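Home | Current Issue | Archive | For Authors | Contact | Search

3. Setup and upkeep of the gripper

3.1 Mounting and wiring

The work in this section was done on a single hand-held gripper, referred to below as unit A. It was put together at the Fitberg workshop and used in the Bristden room for the whole of the study. A second body was kept on the shelf for spare parts and was never used to record.

The housing is a light gray shell in two halves. The lower half carries the drive board and the battery tray, and the upper half carries the two fingers and the camera post. We ran the camera cable inside the shell after an early version with an outside cable caught on table edges and pulled the plug partway out. The cable now enters beside the post, makes one loose turn around the screw boss, and is held with a cloth tie. Plastic ties were tried first. They cut into the cable jacket when the shell was closed, so we stopped using them.

The camera has a very wide lens. It was chosen so that the fingers and the room behind them would both stay in view while the operator moved. The cost is strong bending toward the edges, and the lens model has to be refitted every time the camera is taken off its post, even if it goes back on the same screws. The refit was done with a printed board held by hand at different angles.

3.2 Fingers and pads

The fingers are soft, curved and tapered, and they face each other across a narrow gap. Each has a black textured mesh pad on its inner face. The pads do most of the holding, and they were also the part that needed the most care. Dust and lint from cloth items collected in the mesh. A dirty pad looked much the same as a clean one to the eye, but small smooth objects slipped out of it more often.

Pads were brushed with a dry nylon brush at the start of each session and wiped with a damp cloth at the end. We did not use alcohol, as it softened the glue along the pad edge on the first pair. Over the study unit A recorded 282 grasps and went through 3 pairs of pads. The first pair was lost to the glue problem. The second wore smooth near the tips. The third was still in use when recording stopped on 31 July 2021.

To change a pad, the operator (Nuala Fitzgerald in all cases) removed the finger from its stem, peeled the pad from the base toward the tip, and scraped off the old glue with a plastic card. The new pad was pressed on and left under a weight overnight. Fingers were always changed as a pair. When one new pad was set against one worn pad, the object turned in the grip as it closed, and the turn showed up in the recorded hand path.

3.3 Check before recording

A short check was run before every session, with the unit held over the items to be picked. The operator looked at the live view and confirmed that both fingers could be seen, that the gap between them was centered on the items, and that nothing blocked the vent on the side of the housing. The fingers were then closed and opened 10 times on nothing. If they did not meet evenly, the stem screws were loosened and set again. Figure 1 gives the camera's view with the fingers apart and a cardboard box of small items and cloth between them.

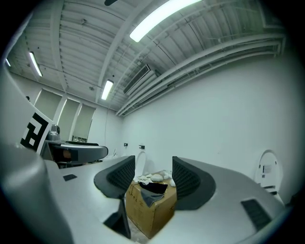 Figure 1. View from the camera on the gripper. The black mesh pads are on the inner faces of the fingers, and the vent grille is at lower right.

3.4 Faults and repairs

Two faults stopped work for longer than a session. The first was a cracked stem under the left finger. The crack began at the lower screw hole and could only be seen with the finger off. Caoimhe Keane printed a new stem with a thicker wall around the hole, and the same change was made on the right side.

The second fault was heat. The drive board shut itself down during long runs, and on opening the shell we found lint packed against the inside of the vent. The vent was added to the end-of-session cleaning and the shutdowns did not come back. The shell was opened again in September for a full inspection. The board was sound, but the battery tray had worked loose on one side and was fixed with a longer screw.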